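Breaking Down and Sorting Small Cardboard Boxes

Guidance for staff and members of the Jang Building workshops

This page sets out the procedure for opening, flattening and sorting small cardboard boxes before they are taken to the paper store on the lower level. It applies to all rooms that receive deliveries or use boxes for parts storage. Large cartons and pallet sleeves are covered on a separate page.

Before You Begin

Clear a flat surface at least 60 centimeters wide. Small items such as building bricks, spare blocks and capsules may stay on the worktop if they are well away from the box, but they should be returned to their trays before the flattened board is stacked. Check inside the box, including under any inner flaps. Packing slips belong in the tray by the door.

Boxes with coated white faces are accepted together with plain brown board. Boxes with a plastic film lining are not. To tell the two apart, make a short tear at the edge of a flap. Film stretches before it parts, while coated paper tears and shows fibers.
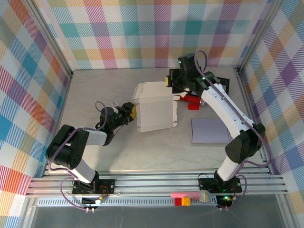 Kyu-ri Na

Opening the Box

1. Stand the box on its base with the flaps facing up. Fold all of the flaps outward.

2. Steady one side wall while working on the opposite corner. A light box will slide across a smooth surface if it is pushed from one side only.

3. Remove tape in one piece where possible. Start at a loose end and pull low along the surface of the board. Tape that will not lift may be left in place up to a length of 27 centimeters per box. The paper store will return bundles that exceed this.

4. Locate the glued seam, which normally runs down one vertical corner. Slide a flat hand or a blunt plastic opener behind the seam and work downward from the top. Knives are not to be used for this step.

5. If the box is a tuck-in type with no glued seam, release the side tabs first and then lower the front wall. The remaining walls will follow without force.

Flattening

Press each wall down along its original crease. New creases weaken the board and make the stack uneven. When the board lies flat, turn it over so that the printed or coated face is on the underside, and press along the folds with the heel of the hand.

Mailing boxes supplied by Tukix have a double front wall. The inner layer must be unfolded separately, or the board will spring back up in the stack. Boxes from Brekura open in the ordinary way.

Torn and Damaged Board

Board that has torn during opening is still acceptable in most cases. Examine the piece at the fold and along any ragged edge before deciding where it should go. Corrugated board consists of a wavy inner layer between two paper faces, and at a sharp fold these layers may begin to separate. 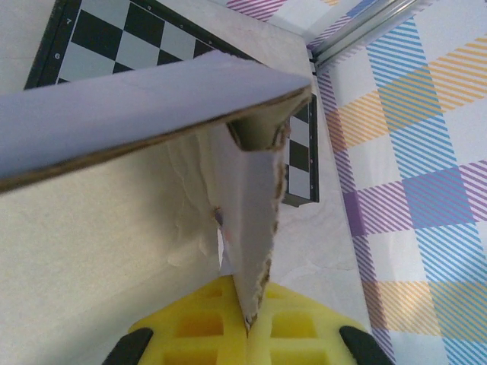

Paper that is peeling but still attached should be left on the board. Loose strips that come away in the hand go into the mixed paper bag. Small punctures, wrinkles and minor marks on the face do not affect sorting.

The following should be set aside and must not be placed in the stack:

Board that is damp, or that has dried after becoming wet
Board with food residue, oil or paint
Pieces smaller than the palm of the hand, which go into the mixed paper bag
Board with foam, rubber or fabric glued to it

Stacking and Tying

Place the largest pieces at the bottom and align one long edge. Torn pieces should be laid in the middle of the stack, where whole sheets above and below will hold them in position. A finished stack should not exceed 400 millimeters in height.

Tie the stack twice in each direction with paper twine. Plastic strapping is not accepted. Write the room number on the top sheet in dark marker, large enough to be read from the doorway.

Collection

Tied stacks may be taken to the paper store, Room 114, until 4:30 p.m. Stacks are not to be left in the corridor or beside the elevator. During November, when the volume of deliveries is greater, rooms may request a wheeled Mimow cart from the front desk. Carts must be returned empty on the same day.

Boxes intended for reuse should be opened and flattened in the same manner, left untied, and placed on the upright rack to the left of the store entrance.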